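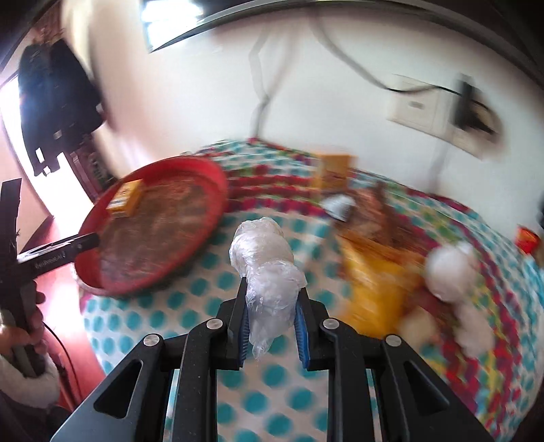

Can crumpled clear plastic bags go in the household recycling bin?

Only where the council accepts soft plastics at the kerb. In all other areas they go to a collection point or into general waste.

Kirkwood trial puts clear bags in a separate stream

By Mirsad Dumitrescu
March | 62 shares | 4 comments

Households in Kirkwood will be asked to separate clear plastic bags from boxes and other packaging at the kitchen table under a soft plastics trial starting this month. The trial covers 64 streets and will run for three months. Material will be collected fortnightly with the existing yellow-lid bin service and sorted at the Dullberg transfer station.

The accepted material is clear or lightly printed film: bread bags, produce bags, inner bags from boxed food, and overwrap. Bags may be crumpled or knotted. They must be empty. Coloured bags and printed packets are excluded during the trial and should be placed in general waste.

Participants will receive a roll of collection sacks and a one-page guide. Filled sacks are tied at the neck and placed inside the yellow-lid bin on top of other recycling. Film placed in the bin without a sack will be treated as contamination, as it is now.

The sorting guide deals with mixed tables, where several packaging types are cleared at once. In the photograph with this report, a crumpled clear bag is being held over a polka-dot tablecloth with a zigzag border, with a small yellow box lying on a round red tray and a second yellow box with red printing standing further back. Under the trial rules an empty clear bag would go into the sack and an empty cardboard box would be flattened and put straight into the recycling bin. A yellow bag-like package, also on the cloth, would need to be checked against the excluded list. Coloured film and foil-backed film both appear there.

Food scraps are outside the trial. Pieces of bread or pastry go to the green-lid bin, along with used paper serviettes. Clean office paper continues to go in with recycling. Tissues do not, whether or not they have been used.

Moisture and crumbs are the main technical limits. Sirko, the contractor handling the sorted film, will accept dry crumbs at the level normally left after a bag has been shaken out. Bags with sauce, oil or meat residue will be rejected. The guide does not ask residents to wash bags, and wet bags should be hung until dry before they are placed in the sack.

The sacks will be removed by hand at Dullberg ahead of the first screen. Loose film is a known cause of stoppages on that line, as it wraps around the screen shafts and has to be cut away with the equipment isolated. The station will record the number of stoppages per shift during the trial and compare it with the period before.

Film recovered from the sacks will be baled and sent to the Mavine plant, where it will be shredded, float-separated and pelletised. Mavine has set a limit on paper content, including adhesive labels. Residents are asked to pull off labels that come away easily and to leave the rest in place.

Items that are commonly mistaken for film are listed on the back of the guide. They include cling wrap, which is excluded, and the clear windows in pasta and biscuit boxes, which may be left in the box. Rigid clear trays belong in the recycling bin without a sack. Worn serving trays and other kitchenware are not packaging and should not be placed in either stream, whatever they are made of.

The trial has no minimum quantity. A sack may be held over to the next fortnight if it is less than half full. Residents in flats with shared bins will use a labelled cage in the bin room in place of individual sacks, and the cage will be emptied on the same schedule.

Sample audits will be carried out on four streets at a time. Auditors will open sacks at the station, not at the kerb, and results will be reported by street. No fines apply. A sack found to contain excluded material will be logged and its contents sent to landfill.

Replacement sacks can be collected from the Kirkwood library during opening hours. Streets outside the trial area should continue to use existing drop-off points for soft plastics. A decision on extending the service will follow the final audit.

Get local news in your inbox. Enter your email address to subscribe to our newsletter. You can unsubscribe at any time.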